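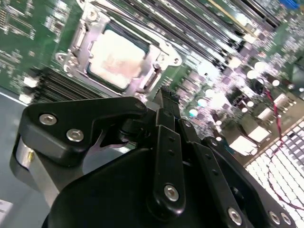

Search this notebook

Print this page | E-mail this page

August 5, 2018

Bench notes, arm project, shared workshop

Big day on the arm! I finally got to work over a real server board and I'm writing this up while it's fresh, because I already know I'll forget which settings were the good ones.

Quick catch-up for anybody who hasn't read back to May. The goal is still an arm that can help take old servers apart on the bench here. Push the latches on the memory slots, lift the sticks out, work the lever on the socket bracket, lift the processor, put each thing in its own tray. The Leitão boards are the test pieces (that's our name for the batch, after the street the storage unit is on). They're dead, so if I gouge one it's no great loss, though I'd like to keep a couple tidy for practice runs.

Started with the socket because it's the most fun. The processor is sitting in its bracket with a memory bank on either side, and from above it's a lovely big square target. I jogged the arm down by hand in the smallest steps and parked the narrow fingertip just off the corner of the bracket. No contact. I held it there, ran the other joints a little to see how much wobble comes through at the tip, and it was so much better than it was in spring that I laughed out loud. The new shims in the wrist were worth every minute of filing.

What's good about the parked spot: the tip fits between the memory slots on one side and all the small stuff on the other. What's bad: the gripper body is wide, and the linkage bars stick out past where my brain thinks the hand ends. I keep watching the tip and forgetting the elbows. The red and black wires running out over the vent grille are right in the danger zone. For the next session, tape them down flat before powering anything. I mean it this time.

Glare is the main trouble. The top of the processor throws light straight back at the wrist camera, and the parts to the right of the socket wash out nearly as badly. The round capacitor tops come up as white discs, and my finder loves white discs, so it kept offering me capacitors as mounting holes. Very confident about it too! The real holes sit in the bracket lobes, one left and one right, so there's plenty to go on if I can get the light down. Things to try, in whatever order I find the parts:

- baking paper over the bench lamp
- lamp moved off to the side and low
- shorter exposure (I'd been avoiding this since the memory slots are black and go to mush)
- two shots, one dark and one bright, and use each for what it's good at

I like the last one best. It costs a bit of time per look but nothing here is in a hurry.

Motion blur is the other one. If I grab a picture while the arm is still moving, the tiny white printing on the board smears and I can't use it for lining up. Easy fix, wait for the arm to settle. I've put in a pause of 2 seconds, which feels like forever when you're standing there, but try it before cutting it down. The Avard controller does have a "motion done" signal and I should be reading that instead of counting. It fires early, though. The arm says it's done and then sways a bit more, like someone stepping off a boat.

Controller notes, so I don't have to work them out again:

Speed cap is at 3,000 in Avard units for moves over open bench. Drop it to 100 for anything within a hand's width of a board. There's nothing useful in between, I tried, and you get a buzz in the long joint that you can hear across the room. Acceleration is unchanged. If the arm refuses to home, power off, count to five, power on, and don't touch the stop button while it's booting.

The Zondier board that drives the gripper got warm again. Not hot, I could keep a finger on the heat sink, but warmer than I'd like for a hand that was mostly holding still. I think it's pushing full holding current all the time. There's a setting for that somewhere in the Zondier menu and I'll go digging.

Check the bolts on the finger plate before every session. I had one walk loose in the last build and spent an evening blaming the software. Hex key lives on the magnet strip, please put it back if you borrow it.

About the fingertip itself: the shape is nearly right for latches. I pushed a latch on a spare slot by hand with a loose copy of the tip and it went over with a nice clean click. It's too hard, though, and it skated the first couple of tries. I'm going to dip one in tool handle rubber and file a tiny flat on another, then see which grips better. If you've got half a can of the rubber stuff going thick in a cupboard, I'll happily finish it for you.

Clullton (the newer arm software, the one with the silly logo) can replay a recorded path, and I saved tonight's approach as "socket corner slow." It starts from the high park position. Please don't run it with a different board down, the path knows nothing about heights and it will go exactly where it went tonight.

Next up: tape, lamp, dark and bright pictures, then the first powered push on a memory latch. I've got the end slot picked out, the one with the most elbow room. I can't wait for that one. If it goes over on the first try I'm buying donuts for the whole workshop.

Left the arm powered down, key in the drawer.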